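About us
Home / About / Equipment planning service

Gralden is an independent advisory service for organisations that are planning to buy robotic arms, grippers and related automation equipment. We help colleges, small manufacturers, testing laboratories and public bodies to set a budget, compare offers and prepare a purchase that will stand up to internal review. We do not sell equipment, and we accept no commission from those who do.

Our history

The service began as the purchasing desk of Ikmont, a training workshop that ran short courses for technicians. The desk was set up to answer questions from former students who had been asked by their new employers to "find out what a robot would cost". It soon had more enquiries than the workshop could handle alongside its teaching. Gralden was established as a separate body under its first and present director, Mimoza Krasniqi, and took over the desk's files, its price records and two of its staff.

The courses at Ikmont continue, and members of our team still teach the April session on purchasing and ownership costs.

What we do

Most clients come to us with a figure already in mind, usually the price of the arm itself. Our first task is to set out everything else that the money must cover. A typical plan will include grippers and spare fingertips, mounting hardware, cabling, a suitable table or frame, safety measures, software licences, delivery, installation, training and a reserve for repairs. Where two arms are to work over the same surface, the plan must also allow for the additional floor space and for the time needed to set them up together.

We then prepare a written specification. This describes the objects to be handled, the reach required, the hours of use expected and the skills of the people who will operate the equipment. Suppliers are asked to quote against the specification in full, and to state plainly any part of it which they cannot meet.

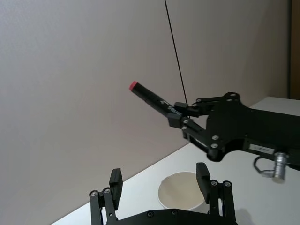 Quotations are compared over the whole period of ownership. We ask each supplier for the price of replacement parts, the usual waiting time for those parts and the terms on which software updates are provided. These answers are entered in a standard comparison sheet, which becomes the property of the client. Our price records now hold 940 entries, of which 681 relate to grippers, cables and other parts that wear or are likely to be replaced.

Clients who are unsure whether to buy at all may ask for a preliminary review. This is a short report, normally of some 2 pages, which considers hiring, sharing or postponing the purchase. A recommendation to postpone is treated in the same way as any other, and the fee for the review does not depend on its outcome.

How we are organised

Our work is divided between two sections. The Budget Section prepares cost plans, funding timetables and the supporting papers that clients submit to their own finance departments. The Technical Section writes specifications, attends supplier demonstrations and draws up acceptance checks to be carried out on delivery.

Each client is given a named adviser in one section and a reviewing colleague in the other. No report is issued until both have signed it. The director reads all reports in which a single purchase accounts for the greater part of a client's yearly equipment budget.

The Halilović Fund

Small schools and training centres may apply to the Halilović Fund for help with our fees. The Fund covers advice only and cannot be used towards equipment. Applications are considered in the order in which they are received, and applicants should include a brief statement of the intended use, the space available and any money already set aside.

Independence and records

Advisers declare any past employment with a supplier and take no part in comparisons which involve that firm. Gifts are declined. Loans of equipment are accepted only where the client has agreed in writing, and are returned before a recommendation is made.

Client documents are held in our Arance archive and are available to the client on request. Prices supplied in confidence are not disclosed to other clients or to competing suppliers.

Contacting the service

Enquiries should be addressed to the Budget Section in the first instance. Please state the task for which equipment is being considered, the date by which funds must be committed and whether any quotations have already been received. Original quotations should not be sent by post; copies are sufficient.

Page last reviewed: Sep 29, 2024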